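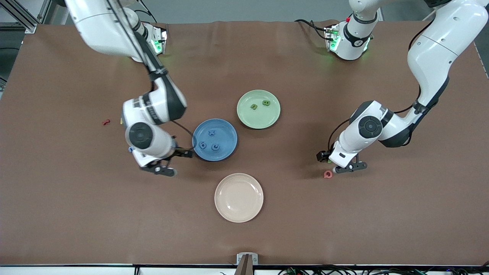 T. McKinnon

Drurkier gallery: the color sorting days

Welcome to the gallery page! I keep promising people I'll put something up from the Drurkier sessions and then I spend the evening trimming episodes instead, so the page has been sitting there with a heading and nothing under it. Well, now it has something under it.

For anyone who wandered in from the Jellton makers' list: Drurkier is my name for the project (it was the name of a folder first, and it stuck). The idea is to teach a pair of arms to tidy small stuff on a table by giving a model lots and lots of examples of the tidying done properly. I drive, the software records the cameras and the joints, I reset the table, I drive again. The recording program is called Prikis and I'll get to my feelings about it further down.

Click for the big version, and use the arrow keys if your browser likes them.

Color sort. Greens and blues have pieces on their plates, the peach plate is still waiting, and the left gripper is over the coral ring, which is my favorite piece in the whole bag and also the one I drop the most.

About the task

The instruction that goes with every episode is "put the foam pieces on the plate that matches." Green to green, blue to blue, and the warm colors (reds, corals, the yellowish one) all go on the peach plate. That last rule was a bit of a cheat on my part. I only had the plates I had! But I've grown to like it, as "matches" is now something the model has to learn from what I do and can't just get by comparing one blob of color with another.

The pieces are foam letters and numbers, the kind you get in a big bag for kids. I picked them for being squishy, so a slightly greedy grip doesn't send them flying across the room. What I hadn't thought about is how different the shapes are to hold. A ring is lovely if you come at it from the side and miserable if you come straight down with one finger in the hole. The X is fine almost any way. The 6 has a right way and a wrong way and I still guess wrong about half the time. And I have long arguments with myself about whether one of the green ones is a 5 or an S, which matters to absolutely no part of the project.

The brown mat is staying. I tried the bare table before and the foam slid every time a fingertip brushed it, and you'd end up chasing a number toward the edge like a cat with a bottle cap. The mat does get little wrinkles, and I used to smooth them out before every single episode. Now I leave them. Somebody's real table is going to have wrinkles in it.

How a session goes

I set the plates down first, always in some kind of loose triangle but never the same triangle. Then I scatter the pieces. I used to place them, thinking I was being random, and when I plotted where they'd landed it was embarrassing – a neat little ring of pieces around each plate, like numbers on a clock. So now I shake them in my hands and let go from about shoulder height, and anything that lands on a plate by accident gets thrown again.

Then I start Prikis, wait for the beep, and go. My house rules for driving:

Use whichever arm is closer. No showing off with the far one.
If you miss, open up, back off, try again. Don't stop the recording for a miss.
No dragging. A piece that gets pushed onto the plate is a piece I have to redo.
Lower it to the plate, then open. Dropping it from up high looks fine to me and looks terrible in the data.
When you're done, bring both arms back to rest before you hit stop.

I want to say a little more about the second one, as it took me the longest to believe. In my first batch I threw out every episode with a fumble in it. They were gorgeous, smooth as anything. The model I trained on them was also smooth as anything right up until its first missed grab, and then it would carry its imaginary foam letter over to the plate, set it down with great care, and go home. It had never once seen me try again! These days a miss followed by a good recovery is my favorite kind of episode and gets a star in the notes.

Two arms are a different sport from one, by the way. With one you think about the piece. With two you think about the piece and about where your other elbow is, and for the first week I'd leave one arm hanging over the plate the other arm needed. I'm better now. I still get the cables in the way more than I'd like. The loops at the wrists need enough slack for the wrist to turn, but every bit of slack is a bit that can hide a small foam number from the overhead view, and a tiny piece tucked up beside an arm is easy for me to forget as well.

Where the count is

Session of Wed 21 November: 77 episodes recorded, 61 kept. It took almost four hours including a sandwich. That's my best keep rate so far and I'm unreasonably pleased with it. The ones that got cut were mostly my own silliness – I let go of a piece over the wrong plate and then corrected it, and I'm not sure yet whether I want corrections of that kind in there. Missing a grab and trying again, yes. Changing my mind about what color something is, probably no. I've kept those in a separate folder called maybe, next to the other folders called maybe.

Prikis, since I promised. I like it! It has crashed on me two times in total, it names its files sensibly, and it lets me type a note at the end of each episode without touching the mouse. What I do not like is that the note box doesn't wrap, so my notes start out chatty and end up reading like telegrams. "Ring, left, slipped, got it." "Blue 6 upside dn." If you ever get a copy of the dataset, that's the prose style you have to look forward to.

What I'd do differently

Label the instructions with more than one wording from day one. I had "put the foam pieces on the plate that matches" and only that, for weeks, and then I had to go back and write variations for everything. "Sort these by color." "Greens on the green plate, please." It's dull work and you can do it while you're resetting if you're organized, which I wasn't.

Record some episodes that begin half done. If every example starts with clean plates, the model gets odd about plates that already have things on them. I start plenty of mine with a couple of pieces in place now, and a few where a plate has no business being used at all, with nothing on the mat that belongs to it.

And take more breaks. You can see in the joint data when I'm tired. The paths get short and lazy and the gripper starts opening a little early, and then the model learns to be tired too.

Coming up

Mugs on hooks, if I can find hooks that will stay on the stand. After that I'd like to get the foam pieces back out and do a round sorting by letters and numbers, same pieces, same plates, with color not mattering at all, and see how confused everybody gets (me included). I'm aiming to have the sorting set cleaned up and ready to share by March. If you're near Jellton and want a turn at driving, drop me a line through the contact page – a second person's habits in the data would do it a world of good, and I'll let you have the ring.

Back to all galleries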